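Abu Hammour Community Hall
Minutes of the Users' Meeting, 12/23/19

Chair: Lama Majali
Present: users of the main hall, the music room and the kitchen. Apologies were received from the Emine Choir, who are away until the new year.

1. Minutes of the last meeting
Approved with one correction. The piano tuning was paid for by the choir and not out of hall funds.

2. Matters arising
The side gate has been rehung and now closes properly. The lost property box was cleared out in August as agreed, and anything left went to the charity shop. The notice about bikes in the hallway has gone missing again. Lama will print another and put it behind the glass.

3. Bookings for the new year
The Fotden dance group asked to move its class one hour later. The chess club objected, as this would cut into its setup time in the same room. After some discussion the chess club agreed to use the music room until Easter – the dance group will help carry the tables across. To be looked at again after that.

Two requests for children's parties were accepted. Both families are to be told that music stops at 8 and that the kitchen must be left as found. A request for a late-night party was turned down.

4. Hall fees
It was proposed to leave the hourly rate alone for another year. Several members felt that the cleaning charge was too low for events with food. No figure was agreed. Lama will bring a proposal to the next meeting.

5. Floors
The meeting went over cleaning and repair of the floors. Users were reminded to sweep before mopping and to lift the chairs – dragging them leaves marks. Felt pads will be bought for the stacking chairs.

The tiles are pale green, laid on the diagonal with thin, light grout lines, and any future repair should keep to the same pattern. Members did not want a mix of colors. 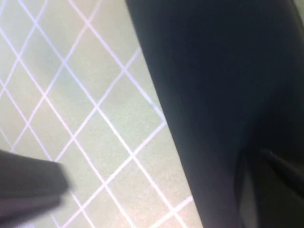
6. Heating
Grostum quoted $2000 to replace the boiler pump and the two old valves. A cheaper quote covered the pump only. Members preferred to have it all done at once. Approved, with up to $300 extra allowed for parts. The work will be booked for a week when the hall has no classes.

7. Kitchen
The fridge is to be emptied before the holiday. Food left without a name on it will be thrown out. The choir's tea urn may be used by other groups if it is rinsed and put back on the top shelf.

8. Any other business
The dance group asked for a second key. Agreed, to be signed for. A question about parking on the street side was held over, as the person who raised it had left.

Next meeting: date to be sent out by email with the fee proposal.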